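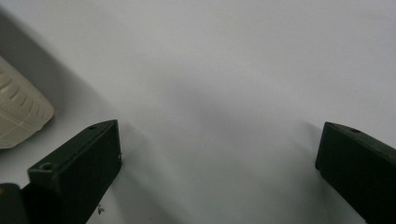
Ní Bhriain
Staff writer, workshop and automation pages

"First you must forget that you are clever with your fingers," says the trainer. She has worked at Rerkon in Hulldale for 3 years, and most of her day goes to showing tasks by hand, so that an arm in the next room can learn them later. She asked me not to print her name, and I agreed.

The tool she uses is a gripper with a handle. It has two dark green fingers with squared tips, and a camera looks down over them to the table. The person holds it, does the task, and the camera keeps what the fingers did. At Rerkon the project is called Gindurance. I asked who chose the name and she only laughed.

I wanted to know why she does not simply drive the arm from a distance. They did this in the beginning, she told me. "With remote control I made 37 good recordings in one day and I had a headache. You move your hand, the arm moves a little after, and you start to wait for it. Then the recording is full of waiting." With the hand tool she made 100 on her first full day. The arm is still driven by remote control for heavy pieces, and for tasks where the wrist must turn more than a person's wrist can.

We spoke for some time about the surface of the table. It is matt and white, and she prefers it so. "On a shiny table I see the lamp two times. On this one I have only soft shadows." The shadows do not trouble her much. In November she worked for a whole week beside a window and the light was different every hour, and the engineers were pleased with that week.

What is difficult, then? She thought before she answered. "The opening of the fingers. You come to the object with the fingers wide, and you must close them at the same speed each time, but you are a human person, you get tired after lunch." A new trainer usually closes too early. Another mistake is to push the object a little with one finger before taking it. In the hand it feels like nothing, and the arm will copy it faithfully.

I tried it myself. The tool was heavier in front than I expected, and I wanted all the time to help with my left hand, which is forbidden. I made 40 attempts. She kept 3 of them, and I think one was from politeness.

She also keeps some of the bad ones, in a separate folder. If an object slips and the trainer goes back calmly to pick it up, the arm can learn the going back too. "When I drop something I don't say a bad word and start again. I continue. This was the hardest habit for me."

Before I left I asked if she is not sad to teach her own movements to a machine. She was already putting the tool back on its hook. "It takes the cup like my mother takes it," she said. "From the side, very slowly. I didn't know that I do it like this also."

12 May 2025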